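Closum, théâtre en chambre : on a testé l'appli qui vous fait répéter seul

Bon, je vous préviens, je suis du genre à apprendre mes rôles dans le bus, le texte plié en quatre dans la poche du manteau. Alors une application de répétition, au départ, très peu pour moi. Mais notre petite troupe attaquait La Mouette en mars, j'avais hérité d'Arkadina (enfin !), et avec deux soirées de travail par semaine dans la salle Paiva, je voyais bien que ça n'allait pas suffire. J'ai donc pris Closum, et je m'en sers depuis 2 mois.

Le principe est simple : on charge sa pièce, on indique son personnage, et l'appli lit toutes les autres répliques à voix haute. Quand c'est à vous, elle se tait et elle attend. Si vous séchez, elle souffle le premier mot, puis le deuxième, puis toute la phrase si vraiment c'est la catastrophe.

Le chargement, parlons-en. J'ai scanné ma vieille édition de poche et Closum a pris la liste des personnages pour une réplique, ce qui donnait une ouverture assez expérimentale. Les didascalies passent bien quand elles sont entre parenthèses, beaucoup moins quand elles sont en italique : j'ai entendu Trigorine annoncer d'une voix suave « il prend des notes dans son carnet ». Il m'a fallu 35 minutes pour nettoyer le premier acte à la main. Les trois suivants sont allés plus vite, j'avais compris le truc (mettre les noms en capitales avant de scanner, ou recopier le texte depuis un fichier propre si vous en trouvez un). 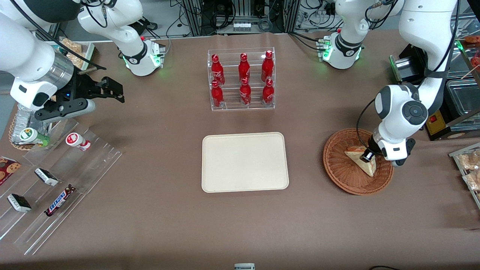 Une fois la pièce en place, par contre, quel bonheur ! Les voix restent un peu plates, mais on peut régler le débit personnage par personnage, et rien que ça change tout. J'ai mis Treplev très rapide, presque à me couper la parole, et la scène du pansement au troisième acte a pris une énergie que je n'avais jamais trouvée en lisant dans ma cuisine. Il y a aussi un réglage des silences. Pour Tchekhov, c'est précieux – on peut demander deux secondes après une réplique, cinq après une autre, et apprendre à ne pas se jeter sur la suite comme une affamée.

Le souffleur est la vraie réussite. La voix est basse, un peu en retrait, elle ne vous sort pas de la scène. On peut choisir son degré de sévérité, et je vous conseille de commencer doux. En mode strict, il vous reprend pour un « et puis » à la place d'un « puis », et au bout de 20 reprises dans le même monologue j'avais envie de jeter le téléphone par la fenêtre. En vers, je comprends l'intérêt. Dans une traduction du russe, franchement, on peut vivre avec un « et » de trop.

Ce que j'aime moins : la reconnaissance vocale n'apprécie pas qu'on joue. Si je murmure, elle n'entend rien et me souffle en plein milieu de ma phrase. Si je crie, pareil. Elle veut une lecture bien posée, à hauteur de conversation, et j'ai pris de mauvaises habitudes pendant une semaine ou deux sans m'en rendre compte. Il a fallu tout relâcher une fois sur le plateau. Depuis, je garde Closum pour la mémoire pure et je travaille le jeu avec les autres, point.

J'avais essayé Brulitz l'an dernier, la concurrente dont tout le monde parlait. Elle est plus jolie et le catalogue est énorme, surtout côté classiques français, mais impossible d'y mettre ses propres coupes. Or on coupe toujours ! Notre Mouette perd presque tout Chamraïev, et Closum me laisse barrer des répliques d'un glissement de doigt, puis les rétablir quand on change d'avis (ce qui arrive un soir sur deux).
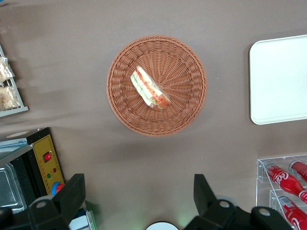

Un sandwich emballé dans sa corbeille tressée.

Côté prix, j'ai payé 17 euros pour l'année, avec un seul texte actif à la fois dans cette formule. Ça me va très bien, je n'ai pas la tête à mener deux rôles de front. Pour une compagnie entière, il existe un partage des coupes entre comédiens, que je n'ai pas testé parce que la moitié de la troupe refuse tout ce qui s'installe sur un téléphone.

À qui je la recommande ? À celles et ceux qui ont un gros rôle et personne à la maison pour donner la réplique. Pour trois phrases et une entrée avec un plateau, gardez vos sous. Et pour un débutant complet j'hésiterais un peu, à cause de cette histoire de voix posée.

Les plus : le souffleur, les silences réglables, les coupes.
Les moins : le scan capricieux, le murmure qui ne passe pas.

Le mois prochain j'essaie Storkix, qui promet de gérer les scènes chorales. J'ai un chœur antique qui m'attend, on verra bien s'il tient.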